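Gray Bin FAQ
Likgate Secondhand Bins & Totes - questions we get most

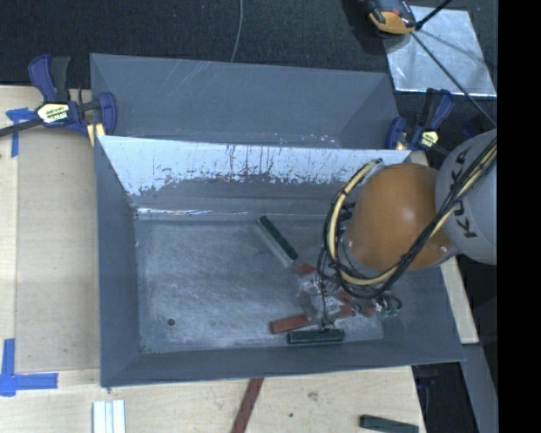

Two gray bins, front one with green blocks in it. Scuffs included at no extra charge.

Are the bins used?
Yes. All of them. If you want a bin that has never met anything, the Milier catalog has lovely ones, and you will pay about what you'd expect for the privilege. Ours come from warehouses that closed, moved or changed their minds.

How scratched is "scratched"?
Thin pale scratches on the walls are normal, and so are small white scuffs. Floors tend to go cloudy in the middle, where things get set down, and stay darker along the edges. We sell all of this as Grade B. Grade A has fewer marks and a higher opinion of itself. Grade C we keep for people who store rocks.

There's a whitish band on the inside wall of mine. Can I get it off?
Sometimes. Start with warm water, dish soap and a soft brush, and give it 10 minutes before you scrub. If the band gets fainter, it's residue and you should keep going. If it looks exactly the same, the surface itself is worn, and no amount of elbow will put it back. Please don't use steel wool. You will swap one mark for several hundred.

Why is there a hole in the floor?
Some of our bins have a small round hole low down toward one corner. We list it as "floor hole" in the item notes, a phrase we spent very little time on. It's handy if the bin is going to live outside. It's less handy if you're storing rice.

Can you plug it?
We can, with a rubber plug from the inside. Ask when you order, and we'll fit it before shipping. The plug keeps out dust and ants. It is not rated for turning the bin into a fish pond, and yes, we have had that phone call.

Why do the sides slope?
So that empty bins of the same size can nest. The price is floor space: you get less room at the bottom than the opening suggests. Measure the floor before you order. A customer at the Polák market stall measured the top, bought four, and now owns four very good bins for something else.

Can I stack them when they're full?
Not without lids. A full bin placed on an open bin will try to nest with it, straight through whatever you packed. With lids on, go two high and stop there. If you need to go higher, buy shelving.

How much weight can one hold?
We suggest 22 pounds for a Grade B bin that's going to be carried by a person. The bin may well put up with more. Your back gets a vote too.

Will wooden blocks, toys or hand tools damage the floor?
They'll scuff it. If that bothers you, lay a piece of old carpet or a rubber mat in the bottom. Sharp or heavy things should be set down by hand, though we realize the whole appeal of a bin is throwing things into it.

What's the best way to set two up side by side?
Put them close together on a level surface, with one for incoming things and one for finished. Label both. People skip the labels because it's obvious which is which, and it stays obvious until lunch.

Do you sell dividers?
We carry the Estard cross divider, item 755. It fits our standard size and is cut at an angle to follow the slope. Straight dividers from other shops will leave a gap at the bottom or refuse to go in, depending on how hopeful you were with the tape measure.

Do two bins from the same order match?
In color, close enough. In wear, no. Each one picked up its marks separately. If you need a pair that looks alike for a display or a shop counter, write "please match" in the order notes and we'll go through the pile - this adds a day or so.

Can I return a bin?
Yes, if it's cracked or it's the wrong size. "More scratched than I pictured" doesn't count, but we will exchange it once if you pay the shipping. Take your things out first. We've received some very nice socks this way, and we do mail them back, eventually.

Are you open in July?
Mornings only. The storage shed has a metal roof.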